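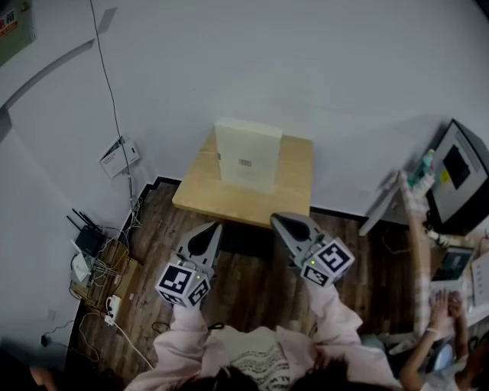 A white box on a small wooden table.

The Other Thing Mealworms Make

The first thing Sølve Magnusson wants you to know is that it doesn't smell. He says this before hello, with his hand already in the sack. Then he holds out a palm of something that looks like coarse beach sand and waits, and you understand that you are expected to put your nose in it.

It smells a little. Bread crust, old hay, the bottom of a cereal box. "Toasty," he offers.

The word for it is frass, and it is what a mealworm leaves behind after eating wheat bran all day, mixed with shed skins and whatever bran it was too full to finish. For years the people who farm insects talked almost entirely about the insects: the protein, the oil, the fish that would be fed on them, the burgers we would all be eating by now. They talked much less about the fact that a mealworm farm, measured by weight, is mostly in the manure business.

Magnusson runs a farm outside Hurkov, in a building that used to store potatoes. The larvae live in 2,000 shallow trays stacked to the ceiling, in a warm dusk that makes visitors yawn. Last September he sold his first full month of frass to people who weren't farmers. It came to 1,337 bags, a number he wrote on the office wall in marker and has since had trouble getting off.

"I spent four years raising money on the worm," he says. "I had slides of the worm. I had a man make me a logo of the worm. And the first people to order from me twice were tomato growers."

The tomato growers buy a product called Hurkeo, which is frass in a paper bag. There was a plan at one point for it to be more than frass in a paper bag, with seaweed in it, and another plan to press it into pellets. The pellets were handsome and turned to porridge in damp sheds. The current version is sieved, heated and poured, and the label tells you to use a handful per plant. Magnusson has large hands, and the first printing of the label caused some overfeeding.

Heating is the part he'd like to skip and can't. Where he sells, frass has to be held at a set temperature for an hour before it can leave the building, on the sensible theory that manure is manure even when the animal is an inch long. The heater eats electricity and a good part of his margin. It is also, he concedes, the only machine on the site that has never broken down, and he speaks of it with the coldness some people keep for a relative who is always on time.

What the stuff does for a plant is a matter on which the internet is very sure and growers are a bit less so. It has nitrogen, phosphorus and potassium in modest amounts. It also has chitin, from the skins, and chitin is where the talk gets excitable. Soil microbes break it down, and there is reasonable evidence that some plants react to it as though an insect were chewing on them and put up their defenses early. How much that matters in a bed of zucchini, in a wet year, with slugs, is harder to say.

Aniela Malinowski has been trying to say it. She grows vegetables at Grirmont, on a slope she describes as mostly opinion and gravel, and she has given frass to every second row for three seasons. Her notebook is a model of what a notebook should be until the middle of the second July, when a goat got in. The kale did better with frass. The peppers did a lot better. The carrots went hairy and forked, as carrots will if you're too generous with them, and the beans didn't appear to notice.

"I'd buy it for peppers," she says. "I wouldn't write a song about it."

She pays more for it than for chicken pellets, and she knows exactly how much more. Her reasons are that it spreads easily, the dog leaves it alone, and she can use it in the polytunnel without having to go and stand outside afterward. Fertilizer companies spend a fortune on trial plots and have never, as far as I can tell, put the dog on the packaging.

The price may not hold. More farms are opening, each with its own brown mountain, and a grower of black soldier flies a few hours away has begun giving the stuff to anyone with a trailer. Fly frass is a different article, darker and stickier, and Magnusson will explain the difference at a length that suggests he has been asked about it by his bank.

His one real marketing adventure was a premium line for houseplants, sold in small black jars under the name Sin. He is still fond of it. The jars cost more than the contents, and a garden center shelved them with the scented candles, where they sold rather well for a few weeks. The complaints were polite. He has 3,235 empty jars in the loft and would like to hear from anyone who makes jam.

Meanwhile the worms go on eating. On 20th October a truck came for the larvae, bound for a pet food plant, and a smaller one came for the bags, and he stood in the yard signing for both. The check for the larvae was the bigger of the two. The one for the bags cleared first.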